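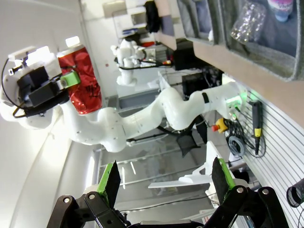
I've had the Rorden sorting system in the house for eight months now, which is long enough to say something useful about it. I bought it after our council changed the container deposit rules and the single bucket under the sink stopped coping. There are four of us at home, two of them teenagers, and we go through a lot of drinks.

The set is three fabric bins and a folding stand. You can use the bins on their own on a bench or a shelf, or drop them into the stand, where they hang by the rims. I paid $63 at Kitasham. The Pirkden hard plastic version was on the next shelf for a bit less, and I'd had a Baudry wire one before that, so those are the two I'm comparing it with.

Assembly took 11 minutes without rushing. The stand clicks together and there are no tools. The instructions are a single sheet with drawings, and step four is drawn back to front, so look at the feet before you push the crossbar in. If you get it wrong it comes apart again with a bit of force.

Once it's up, the stand is steady on tiles and less steady on carpet. Ours lives in the laundry. I had it in the garage for a fortnight but people wouldn't walk out there with one empty, and the bench filled up again.

The bins hold their shape well for fabric. The Baudry was stronger but anything small fell through the wire, and it dripped on the floor. The Pirkden doesn't drip, but the lids are stiff and you need two hands. With the Rorden there's no lid at all, so people use it. That does mean you have to rinse things properly, particularly in summer. We had ants in January and that was our own fault.
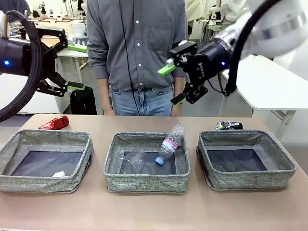

We settled on one bin for cans, one for bottles and one for paper, and it has mostly stuck. No labels came with the set. I wrote some on masking tape and they peeled off within a week, so I ended up tying on luggage tags. Rorden should put a clear pocket on the front of each bin. It's an obvious thing to leave out at this price.

Cleaning is the weak point. The lining wipes down easily enough but it doesn't come out, so when something sticky gets into the bottom corners you're in there with an old toothbrush. I've hosed ours out twice and dried them upside down on the lawn. They took a full day to dry and came back the right shape, though the colour has faded a little along one side.

The handles are fine for cans and plastic. I wouldn't trust them with a full load of glass. A mate of mine, Orhun Aydoğan, has the same set and one of his handles let go on the driveway with stubbies in it. He was sent a replacement bin and wasn't charged for it, but he had to email twice.

As for whether it pays for itself, at ten cents a container you need 630 of them to get your money back. We'd passed 1000 by April, but we'd have returned most of those out of the old bucket anyway.

I'd buy it again for a household that gets through mostly cans and plastic. If you drink a lot of beer or wine out of glass, get the Pirkden and put up with the lids. Replacement bins are sold singly at Kitasham, but the stand isn't.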